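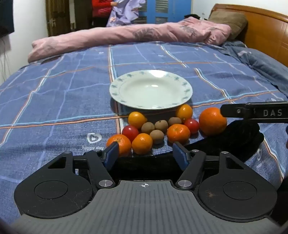 손으로 가르치는 로봇, 이번엔 과일 접시

6월 2일

지난번 소식에서 Barkorik이 가정집 시연 수집을 넓힌다고 짧게 적었는데요, 그 뒤로 메일이 꽤 왔어요. 로봇에게 손으로 가르친다는 게 대체 뭘 어떻게 하는 거냐, 조이스틱 같은 걸 쓰는 거냐, 하는 질문이 제일 많았습니다. 그래서 이번에는 과일 담기 작업 하나만 붙잡고 조금 길게 써 볼게요.

일단 조이스틱은 안 씁니다. Barkorik 팀이 쓰는 건 사람이 직접 쥐고 움직이는 손잡이형 그리퍼예요. 손가락 두 개 끝에 파란 패드가 붙어 있고, 카메라가 그리퍼와 같이 움직이면서 작업을 찍습니다. 그러니까 로봇 팔이 그 자리에 없어도 돼요. 사람이 그리퍼로 물건을 집고 옮기고 놓으면 그 움직임과 영상이 한 묶음으로 저장되고, 나중에 팔에 달린 그리퍼가 그걸 보고 배우는 식이죠. 팔을 들고 남의 집 계단을 올라가지 않아도 되니까 현장 사람들은 이쪽을 훨씬 좋아하더라고요(저라도 그럴 것 같습니다).

작업 이름은 그냥 '과일 담기'예요. 흰 접시 하나, 귤이랑 오렌지 같은 감귤류, 방울토마토, 그리고 갈색의 작고 동그란 과일이 재료 전부입니다. 쉬워 보이죠? 저도 그렇게 생각했어요. 그런데 크기가 다 달라서 손가락을 벌리는 폭을 매번 바꿔야 하고, 큰 오렌지에 맞춰 쥐던 힘으로 토마토를 쥐면 곤란해집니다. 동그란 것들이라 접시 위에 쌓을 때도 어디에 내려놓느냐가 중요하고요. 게다가 책상 위가 아니라 침대 위에서 합니다! 푹신한 바닥에서는 누르는 만큼 천이 내려가니까, 책상에서 모은 데이터만 본 로봇은 높이를 자꾸 틀린다고 해요.

현장 교육을 맡은 Mimoza Softić 씨와 전화로 한참 이야기했는데, 처음 하는 사람들은 하나같이 너무 빠르다고 합니다. 사람 손으로 하던 속도가 그대로 나오는 거죠. "손이 아니라 집게라고 생각하고, 집기 전에 한 번 멈추라고 해요. 그 멈추는 순간이 영상에 있어야 로봇이 어디를 보고 집는지 배울 수 있거든요." 그 얘기를 듣고 저도 집에 있는 샐러드 집게로 귤을 집어 봤는데, 멈추는 게 의외로 어렵습니다. 손이 벌써 다음 귤로 가 있어요. 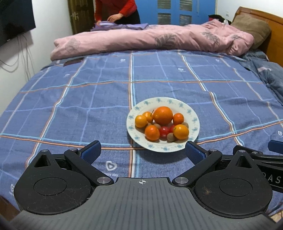

흰 접시에 쌓인 과일과 양쪽으로 벌어진 그리퍼 손가락. 파란 체크무늬 시트를 깐 침대 위 작업이다.

한 사람이 맡는 분량은 과일 담기 기준으로 100회예요. 여기에 접시 위치와 과일 배치를 바꾼 변형이 들어가서 전체는 175회가 됩니다. 회차마다 시작 배치를 다르게 하는 게 규칙이고요, 오렌지를 맨 처음 집어도 되고 토마토부터 집어도 됩니다. 순서를 정해 주면 데이터가 깔끔해 보이긴 하는데 로봇이 순서까지 외워 버린다고 하네요. 떨어뜨린 회차도 지우지 않아요. 떨어뜨렸다가 다시 집는 장면은 따로 표시를 달아서 보관합니다. 저는 이 부분이 제일 재미있었어요. 실수한 걸 버리면 로봇은 실수했을 때 뭘 해야 하는지 영영 못 배우잖아요.

저장된 기록은 Halto라는 정리 프로그램으로 들어갑니다. 영상과 그리퍼 벌림 폭을 시간에 맞춰 붙여 주는 도구인데, 이번 판부터는 화면이 심하게 흔들린 구간을 자동으로 골라낸대요. 전에는 사람이 일일이 돌려 보면서 잘라냈으니 담당자들 눈이 좀 편해지겠죠. 다만 빠르게 움직인 구간이랑 진짜로 흔들린 구간을 아직 가끔 헷갈린다고 해서, 골라낸 구간은 당분간 사람이 한 번 더 봅니다.

원격 조종 쪽도 같이 굴러가고 있어요. Kerneo에서는 같은 과일 담기를 조종석에 앉아서 합니다. 조종하는 사람이 쌍둥이 팔을 잡고 움직이면 건너편 로봇이 따라 하는 방식이에요. 기록이 처음부터 로봇 몸에 맞게 나오는 건 장점인데 느립니다. 정말 느려요. 힘이 손에 전해지지 않으니까 다들 조심조심 하게 되고, 귤 하나 옮기는 데도 숨을 참게 된다나요. 두 방식으로 모은 기록을 섞어서 학습시키면 어떤 비율이 좋은지 비교하는 중인데, 숫자는 아직 안 나왔습니다. 나오면 바로 적을게요.

다음 작업도 정해졌어요. 접시를 비우는 것, 그러니까 담은 과일을 다시 시트 위로 꺼내 놓는 작업입니다. 담기보다 쉬울 줄 알았는데 Softić 씨 말로는 쌓인 더미에서 하나만 집어내는 게 더 까다롭대요. 옆에 있는 과일에 손가락이 걸리기 때문에, 그리퍼를 기울여서 들어가는 각도를 따로 연습시킨다고 합니다. 참여 가정은 4곳이 새로 들어오고, 여름 안에 기록을 200회 이상 더 모으는 게 목표예요.

아, 그리고 파란 패드를 어디서 살 수 있냐고 물어보신 분들이 계셨죠. 물어봤더니 패드만 따로 팔지는 않는다고 합니다. Lins에서 나올 교육용 키트에 여분을 넣을지 이야기하고 있다는데, 가격이나 시기는 아직 못 들었어요. 집에서 비슷한 걸 만들어 쓰고 계신 분이 있으면 메일 주세요. 어떤 재료를 쓰셨는지, 토마토는 무사했는지도 같이 적어 주시면 다음 소식에 모아서 싣겠습니다.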